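Subject: Re: [hatch-list] Rear shocks - worth going for the Hellwigs?
Date: October 4, 2023

> I've got a set of Munonano gas shocks on the back at the moment and
> they've gone soft on one side. The place in Rasbridge can do Hellwigs
> for 402 the pair, fitting not included. Has anyone run them on a car
> that's used every day? I don't want my teeth shaken out on the school
> run. Also do I need to change the top mounts at the same time?

Hi all,

I've had Hellwigs on the back of mine since July, so I can answer at least half of this! Mine replaced the original factory ones, which had been on the car far longer than I'd like to admit, so bear in mind almost anything would have felt like an improvement.

First thing, they are firmer. You'll notice it most at low speed over broken tarmac and those horrible square-edged speed humps. Once you're doing more than a crawl it all smooths out, and I've got used to it now - my other half still grumbles, but she grumbled about the old ones too. I've done just under 4000 miles on them, mostly commuting plus one long run with the boot packed to the roof, and the back end stayed level the whole way. Before, it used to wallow like a boat on roundabouts with any weight in it.

They come with 2 settings, by the way, and you have to pick before you fit them (there's a collar you turn with the shock fully closed). I went for the softer one. Glad I did. If anyone tells you to start on the hard one and see how you get on, remember that means taking them off again to change it.

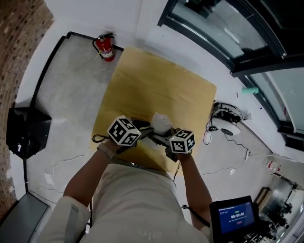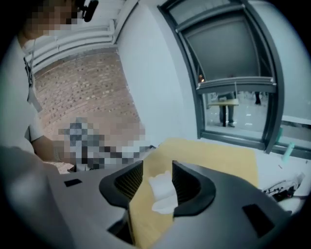
Top mounts - yes, do them. I tried to be clever and reuse mine, and had a knock from the nearside within a fortnight. Had to pull the boot trim out all over again, lost two of the clips, and said some things the neighbours probably heard. The Drestasen ones fit fine and the rubber seems decent. Get new top nuts as well, the old ones are a pig if they've rusted.

On price, 402 isn't bad at all for the pair. I did look at having all four corners done and was quoted 995 with fitting, which made me go and find my own trolley jack. The rears are an easy enough job on the drive if you support the axle properly and soak the lower bolts the night before. Don't do the lower bolts up tight until the car is back down on its wheels, or you'll twist the bushes and wear them out early.

One thing I can't tell you is how they compare with the Munonanos, never having had those. If only one side has gone soft, have a look for oil down the body before you spend anything, and check the bottom bush too. A worn bush can feel very much like a tired shock from the driver's seat.

Are you on standard springs or lowered? If it's lowered, ask Rasbridge which length they're quoting for, there's a shorter version and the boxes look the same.

Cheers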